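Gripper Comparison Cell – Pre-Run Safety and Inspection Checklist

Station: two-arm tabletop cell, table-setting task
Hardware under comparison: Sarno stepped finger set, Pritchard flat-pad finger set
Controller: Gaturer
Inspected by: Sharon Lema
Comments by: Sharon Lema, Njoroge Temba, Erasto Mutiso
Signed off by: Reece Birkett

Complete every line before the arms are enabled. Mark OK, FIX or N/A. Anything marked FIX needs a comment and the initials of the person who will close it. 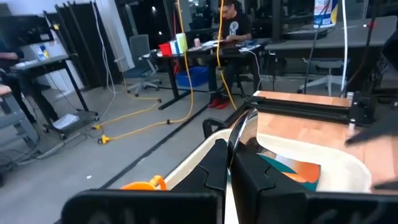
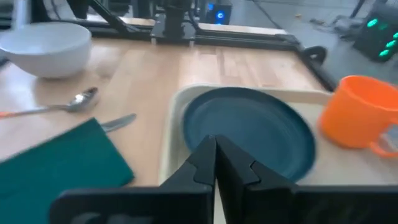
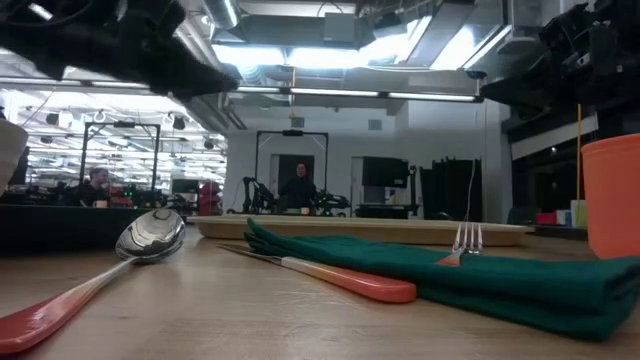

Photos: wrist camera (first and second) and table camera (third), Mendar test group

SECTION 1 – FLOOR AND ACCESS

1.1 Walkway to the emergency stop is clear. OK

1.2 Extension cords are routed away from where people walk. FIX
Comment: Yellow cord is lying across the open floor on the desk side, with its plug connectors loose on the concrete. Move it to the wall or put a cord cover over it. – N.T.

1.3 Hanging cables are outside the reach of both arms. FIX
Comment: Measured with the arm at full extension toward the desk. The nearest drop cable clears by 62 mm. Our limit is 200 mm. Tie it back before the next session. – N.T.

1.4 Seated work positions are outside the marked arm envelope. OK
Comment: The desk is outside, but a chair pushed well back gets close to the line. Ask whoever is at the desk to stay pulled in during runs. – S.L.

1.5 Floor is free of scraps and dropped hardware. FIX
Comment: Small piece of debris on the floor past the far rail. Sweep before start. – S.L.

SECTION 2 – TABLE AND FRAME

2.1 Extrusion rail is tight at all joints. OK

2.2 Corner bracket at the right end is secure and does not foul the arm. OK
Comment: Hand tight plus a quarter turn. The loop on the bracket stands above the tabletop, so keep the low sweep path off that corner. Erasto has it in the Gaturer keep-out file. – S.L.

2.3 Tabletop has no splinters, raised strips or spills. OK

2.4 Tray sits flat and does not slide under a light push. FIX
Comment: Slides. The fingers come down very close to the near rim on the plate pick, and a tray that has moved toward the arm will get hit. Add grip tape underneath. – E.M.

SECTION 3 – GRIPPERS

3.1 Fingers are seated and the mounting screws are torqued. OK
Comment: Sarno set checked on both arms. The Pritchard set is still in its case and was not inspected today. – S.L.

3.2 Fingers close evenly, with no offset at the tips. OK

3.3 Notched edges are free of burrs, chips and trapped material. OK
Comment: Run a cloth along the steps, not a bare finger. The small ledges on the inner edges can collect lint from the napkin. Njoroge found a fair amount after the last set of folds.

3.4 Grip force limit is set in the controller and read back. OK
Comment: Limit is at 88 percent of the value we used in November. It holds the mug and has not marked the plate. Use the same figure for Pritchard or the comparison means nothing. – E.M.

3.5 Gripper opens on loss of enable signal. N/A
Comment: Both finger sets are meant to hold on loss of signal. The line is left over from the old form. Please remove it. – R.B.

SECTION 4 – TEST OBJECTS

4.1 Plate, bowl and mug are free of cracks and sharp edges. OK

4.2 Cutlery is limited to the approved set. OK
Comment: Spoon, knife and fork with colored handles. The knife stays a table knife. A request came in for something sharper to test the narrow grasp, and the answer is no. – R.B.

4.3 Knife is laid with no part of the blade over the table edge. OK

4.4 Napkin is folded and not caught under the tray. OK
Comment: With the fork on top of the napkin, a high grasp on the tines is possible. Grasp at the neck or handle only. – E.M.

4.5 Start positions are recorded before changing finger sets. FIX
Comment: Sharon Mosoti has the layout sheet on her laptop, but there is no printed copy at the cell. Print one and tape it up where the operator can read it – the plate and mug positions matter most.

SECTION 5 – CAMERAS AND LIGHTS

5.1 Wrist camera mounts are tight and cables have slack at full rotation. OK

5.2 Wrist view shows both fingertips at the point of grasp. OK
Comment: The Sarno fingers take up a lot of the wrist view. Once they are over the tray, part of what is inside it is hidden behind them. Keep the table camera up on the operator screen during picks and do not rely on the wrist view alone. – E.M.

5.3 Wrist picture is sharp enough at working speed. FIX
Comment: Some blur on the plate and mug. Shorten the exposure and try again before slowing the arm. – E.M.

5.4 Overhead lights are on and steady. OK
Comment: Metal surfaces reflect them strongly, the spoon most of all. Note any missed spoon grasp as a possible glare problem.

SECTION 6 – BEFORE ENABLE

6.1 Emergency stop is tested from both stations. OK

6.2 Everyone in the room has been told which arms will move. OK

6.3 Operator and spotter are named. OK
Comment: Minimum of 2 people at the cell for any finger change. Operator Erasto Mutiso, spotter Sharon Mosoti.

RESULT: HOLD. Close 1.2, 1.3, 1.5 and 2.4 before powering the arms. Items 4.5 and 5.3 may be closed during setup. Section 3 must be repeated in full when the Pritchard fingers go on. – R.B.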